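Flornska Robotics Short Course
Handout 2: Learning a kitchen task from demonstrations
Revised 31 July 2024

What we want from the method: one policy that can work with bowls, spoons and food packets on the same table, with no hand-written grasp rules. The Ritchie policy is trained by imitation. It sees camera images and joint positions and outputs the next short run of arm motions.

The training set has 391 demonstrations. We held out 24 for checking and never tuned on them.
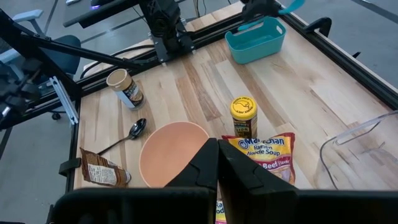

Fig. 1. Wrist view, with bowl, spoon and packets on the table.

The wrist view is good for the last part of a reach, but the fingers hide part of the target. A fixed view keeps the wider layout – where the bowl is relative to the packets – and loses fine detail at the grasp point. Ritchie takes both. In the Imham comparison, the two-view policy finished 22 of 24 trials. Read the failures before the August session.

Glossy pouches are harder than bowls. Reflections change with viewpoint, and soft packaging changes shape when gripped. 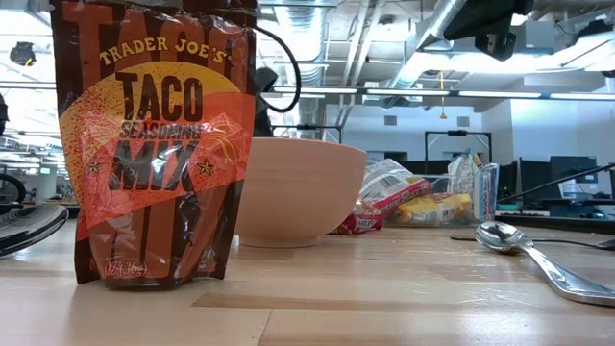
Wuson asked whether 24 trials can separate two policies that score close together. They can't, so report the raw counts and don't rank on a gap of one or two.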